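Most budget requests for robots that cross my desk have one line in them that matters to the person writing it, and that line is the arm. It has a model name, a payload and a price. Everything else is lumped together underneath as "accessories" or "integration," usually at a number that looks like a guess. I think this is the wrong way around, and I think it is why so many small labs and service companies run out of money in the second year.

I plan equipment for a group in Husville that works on household tasks, mainly laundry and kitchen cleanup. We bought our first two-arm setup through Trarkasix and the second through Kjærgaard, and I have no complaint about either. The arms have been the least of my problems. What I failed to plan for was the work around them.

Take gripper fingers. On a bench, picking up blocks, a set lasts a long time. In laundry they rub against zippers, buttons and the rims of machines all day, and we now change them every 300 hours whether they look worn or not. We keep 20 spare pairs on the shelf. The first year's budget had two. When those were gone we waited on a shipment, and two people who were on salary had nothing to run.

Then there is cable. A cable that hangs in a loop along a moving arm is a part that wears out, and it should be bought like one. The same goes for power strips, adapters and mounts. None of these costs much, which is exactly why they get left out, and a missing adapter stops the work as completely as a broken joint does.

The larger mistake is the room. People ask for money for a robot and assume the place to use it will be free. It isn't. A home task needs a home, or something close to one, with a floor that can get wet, a water supply, a drain and enough space for the base between the washer and the wall. We spent some 600 dollars on used furniture and bins for our first room and far more on plumbing. I would put the plumbing in the first request now, ahead of the second arm if I had to choose.

I do think the second arm is worth having, for what it's worth.
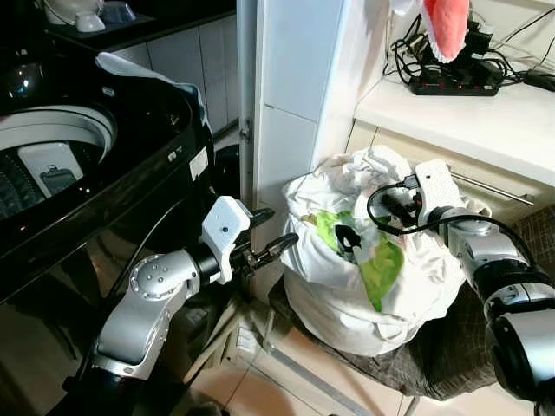
Emptying a bag of clothes into a top loader is a poor job for one arm. Cloth sags and tangles, and bags don't stay open because you want them to. I have seen proposals that save money by starting with one arm and adding another "when funds allow," and the group then spends a year designing fixtures to stand in for the missing hand. Those fixtures get thrown out later. Buy the pair, and buy a cheaper pair if that is what it takes.

Where I would cut is software seats and service plans. We paid for a full Trututex support contract and called them twice. A smaller plan, renewed each July after a look at what was used, would have covered us.

My rule for a request is now simple enough. Whatever the arms cost, I set aside half as much again for parts, room and repairs, and I list it line by line so that it can't be trimmed as padding. Reviewers push back on this – they like to see the money going into the robot. I send it in that way anyway.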